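Endlich Ordnung im Nähzimmer!

3. Juni 2023

Wer hier schon länger mitliest, weiß, dass ich seit Februar an meiner großen Patchworkdecke sitze. 158 Sechsecke, alle von Hand über Papier geheftet, und ich liebe jedes einzelne davon (na gut, die braunen ein bisschen weniger). Was ich überhaupt nicht geliebt habe, war das Chaos drumherum. Stoffreste in Schuhkartons, Garnrollen in einer alten Keksdose, Knöpfe in Marmeladengläsern, und die guten Stecknadeln überall dort, wo man barfuß hintritt.

Angefangen hat alles mit einem Blaugrün. Ich brauchte genau dieses eine, ein Rest aus meinem allerersten Sommerrock, und ich wusste ganz sicher, dass ich ihn noch habe. Vierzig Minuten später saß ich auf dem Boden zwischen lauter Stoff und hatte drei andere Blaugrüns gefunden, einen angefangenen Topflappen und die Anleitung für die Kekana, also die Umhängetasche, die ich vor Jahren zweimal genäht habe und die mir beide Male geklaut wurde. Von der eigenen Familie! Das richtige Blaugrün lag am Ende im Bügelkorb.

Also habe ich alles ausgeräumt. Wirklich alles. Zwei Tage lang konnte man das Zimmer nur auf Zehenspitzen durchqueren, aber es war herrlich, die ganzen Stoffe mal wieder in der Hand zu haben. Da ist ein dicker Leinenstoff vom Flohmarkt in Flondar dabei, den ich völlig vergessen hatte, gestreift, ganz weich gewaschen, und ich habe schon mindestens fünf Ideen dafür.

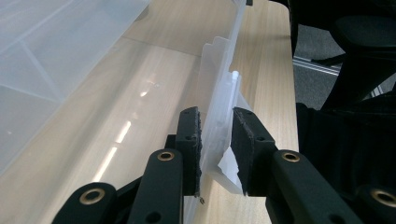
Sortiert habe ich nach Farbe und erst danach nach Größe. Früher war es bei mir genau andersherum, und das war ein Fehler, denn beim Patchwork suche ich fast immer einen Farbton und schneide dann eben zu, was da ist. Alles unter 15 Zentimetern kommt in kleine Fächer, alles darüber wird gefaltet und hochkant gestellt, damit ich die Kanten sehe wie Buchrücken im Regal. Für die kleinen Fächer mag ich milchig durchscheinenden Kunststoff wie bei dem Einsatz auf dem Foto am liebsten, der macht alles hell und lenkt nicht von den Farben ab. Muster sortiere ich nach der Farbe, die mir zuerst ins Auge springt, auch wenn das morgens manchmal eine andere ist als abends.

Beim Garn war es schwieriger. Mein Maschinengarn ist fast alles von Galtent, das läuft durch meine alte Maschine wie Butter, und die Rollen sind alle gleich hoch. Das Handnähgarn dagegen kommt in jeder Form, die man sich vorstellen kann — Kärtchen, Spulen, Knäuel, Omas Holzrollen. Die Holzrollen stehen jetzt einfach auf dem Fensterbrett in der schattigen Ecke. Ich weiß, Licht ist nicht gut für Garn, aber sie sind so schön!

Und die Decke? Die wächst. Jetzt, wo ich die Farben nebeneinander sehe, habe ich gleich sechs Sechsecke wieder herausgetrennt und durch andere ersetzt. Am Rand soll ein schmaler Streifen aus dem Flondar-Leinen laufen, und für die Rückseite schwanke ich noch zwischen einem Senfgelb und einem ganz ruhigen Grau. Mein Bauch sagt Senfgelb. Mein Sofa sagt Grau.

Falls ihr Erfahrung mit Leinen als Einfassung habt, schreibt mir das bitte unbedingt in die Kommentare, vor allem, ob ihr es schräg oder im geraden Fadenlauf zuschneidet. Ich probiere am Wochenende erst mal ein Stück an einem Topflappen aus. Der angefangene liegt ja noch da.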